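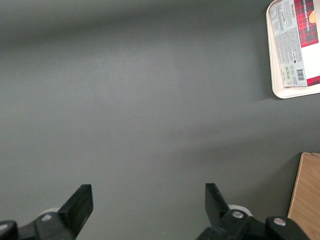 Home Contents Chapters Glossary Index Instructor Resources

Search this book
Enter keyword
Go

Chapter 12
Stint Length and Fuel Strategy in Endurance Racing

12.1 Introduction

A sprint race is usually decided by pace. An endurance race is decided by pace and by the time a car spends stationary or traveling at pit lane speed. The second quantity is easier to plan than the first, and this chapter deals with how it is planned.

A stint is the period of running between two consecutive pit stops. Its maximum length is set by whichever resource runs out first: fuel, tire life or the driver's permitted time at the wheel. In most closed-cockpit classes fuel is the limiting resource in dry conditions. Tires may be changed at every second stop, and a driver may remain in the car for two or more stints. For this reason the fuel stint is treated here as the basic unit of a race plan, and the other limits are added to it in Sections 12.4 and 12.5.

12.2 The Fuel-Limited Stint

Let V be the usable tank volume, c the fuel consumed per lap, and r the reserve that must remain when the car enters the pit lane. The number of complete laps in the stint, N, is the largest whole number that satisfies

N × c ≤ V − r

The rounding matters. If the left side falls just short of allowing another lap, the unused fuel is carried around the circuit without benefit. A small reduction in c may then add a full lap to the stint, and over a long race that extra lap may remove a stop. If no stop is removed, the saving has little value and the driver has given up lap time to obtain it. The engineer should therefore test each proposed fuel target against the total number of stops before passing it to the driver.

Consider a race of 143 laps in which the car can complete 20 laps on a full tank. Eight stints are required, and the last contains only three laps. Seven stops are made. If consumption can be cut enough to allow 21 laps per stint, seven stints cover 147 laps and one stop is saved. Whether this is worthwhile depends on the lap time lost to fuel saving, summed over the race, compared with the full cost of the stop – pit lane transit included.

12.3 Sources of Error

The calculation above assumes that c is constant. It is not. Consumption falls behind a safety car, falls slightly when following another car closely on a straight, and rises when the driver is overtaking slower traffic. Jagadeesh Subramaniam's study of the Crichton circuit, reproduced in part in Table 12.2, found that traffic was the largest single source of variation between stints by the same driver.

Measurement is a further source of error. Fuel used may be estimated from injector data or from the quantity added at each stop. The two figures seldom agree, and a team should decide before the race which one governs the pit call. The Vistidum team, whose race log is the subject of Case Study 12A, used injector data during the stint and corrected it after each refueling.

Learning Objectives

After studying this chapter, the reader should be able to:

– calculate the maximum fuel-limited stint for a given tank volume and reserve
– compare the cost of fuel saving with the cost of an additional stop
– revise a stint plan after a safety car period
– schedule driver changes within minimum and maximum drive-time rules

Terms Introduced

Stint, reserve, pit delta, splash stop, drive time, double stint

Related Chapters

Chapter 10: Tire Wear over Long Runs
Chapter 11: Pit Lane Procedure
Chapter 13: Safety Car Periods and Class Position
Case Study 12A: The Vistidum Race Log
Case Study 12B: Aidan Gallagher and the Sketovik Night Stints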